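Status: usable with care. Read "Known problems" before you make a chart out of this, and read it again before you put the chart in front of a council.

# Teshome tap water taste survey

Answers from people in the Teshome district who were asked whether they drink their tap water, what it tastes like, and what they drink instead when they don't. 834 rows, one per household, in one CSV file.

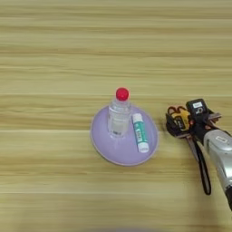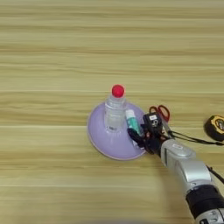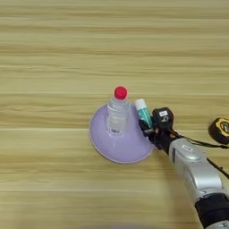
Clear plastic bottle, lavender dish, wooden table.

The survey was designed by Aitana Bustamante and run door to door in July by Bontu Tesfamariam and Selamawit Gebremichael. I (Sinan Ekinci) cleaned the file and wrote this card. I did not design the questions, and I would have left out several of them.

## What is in the file

`households.csv`

| column | type | notes |
|---|---|---|
| `hh_id` | text | random, does not map to an address |
| `area` | text | `berico`, `jumura` or `hill` |
| `drinks_tap` | text | `always`, `sometimes`, `never` |
| `taste` | integer | 0 to 100, see below |
| `taste_words` | text | free text, typed up from paper |
| `buys_bottled` | yes/no | |
| `filter` | text | `none`, `jug`, `under_sink`, `other` |
| `spend_month` | number | what they said they spend on bottled water |
| `visit_slot` | text | `morning`, `afternoon`, `evening` |
| `checked` | yes/no | whether the paper form was compared with the row |

Blank means blank. It does not mean zero, no, or "didn't care". An earlier version filled the gaps in `spend_month` with 0 and made the whole district look far thriftier than it is. Please throw that version away if you still have it.

## What the numbers can't tell you

**Whether the water is any good.** No water was tested. There is no chlorine reading, no hardness figure and no lead result anywhere in here. People have already quoted this survey as proof that the Jumura supply is worse than the Berico supply. What it shows is that people in Jumura say they like theirs less. They also have older pipes, a longer memory of the burst main, and a local paper that mentions both whenever it has half a page to fill.

**Whether bottled water tastes better.** We never asked anyone to taste anything. A proper comparison needs the same people, unlabelled cups and water at the same temperature. I'd be surprised if most of the stated preference survived it, but I can't show that either.

**How much bottled water is bought.** `spend_month` is a guess made on a doorstep. A lot of the answers are round numbers, and I would not take an average of them.

## Known problems

1. The `taste` scale. Aitana wanted a score out of 100. I think a person on a doorstep can tell "nasty" from "fine" from "nice", and anything finer than that is noise. The answers pile up on the tens. Treat 70 and 75 as the same answer.
2. Question order. People were asked whether they buy bottled water *before* they were asked how the tap water tastes. Anyone who has just admitted to buying it has a reason to mark the tap down. This can't be mended afterwards.
3. `hill` is tiny: 19 households. Don't compare it with anything. I wanted it dropped and was outvoted -- it stays in the file, and you have been warned.
4. Evening visits happened only in Berico. Any difference you find between evening and daytime answers is also a difference between Berico and everywhere else.
5. `taste_words` was typed from handwriting. "Metal" and "medal" both turn up and I have left them alone. "Buver" appears too; it's the name of a jug filter sold locally and has nothing to do with flavour.
6. 9 rows have `drinks_tap = never` and a `taste` score anyway. Perhaps they were remembering. Perhaps they brush their teeth with it. I kept them.

## Who was left out

Anyone who was out. Anyone who didn't want to talk about water with a stranger holding a clipboard, and I can't blame them. Flats with a locked street door were tried once and then skipped, so renters are probably thin on the ground. The form was in one language only.

There are no weights. Ayana Sisay has offered to make some from the housing register, and if she does they will go in a separate file, with a note on what they assume. Until then, "the district thinks" is not a phrase this data supports. "The people who answered said" is clumsy but true.

## Reasonable uses

- Teaching people to clean a messy survey. It is very good for this.
- Looking at the words people use for water they don't like.
- Planning a better survey.

## Uses I'd argue with

- Ranking areas.
- Selling filters. A company has asked, and the answer was no -- the licence lets you study the file and share it with credit, but not use it in adverts.
- Anything with "proves" in the title.

## Changes

- Blanks in `spend_month` restored.
- `area` spelling made consistent (there were four ways of writing Jumura).
- Duplicate household removed from Berico.
- `checked` column added. If you only want rows compared against paper, filter on `yes`, and bear in mind that the tidy forms got checked first.

## Corrections

Open an issue and give the `hh_id`. If you think a score looks wrong, say why. "It seems high" has come up before and I closed it.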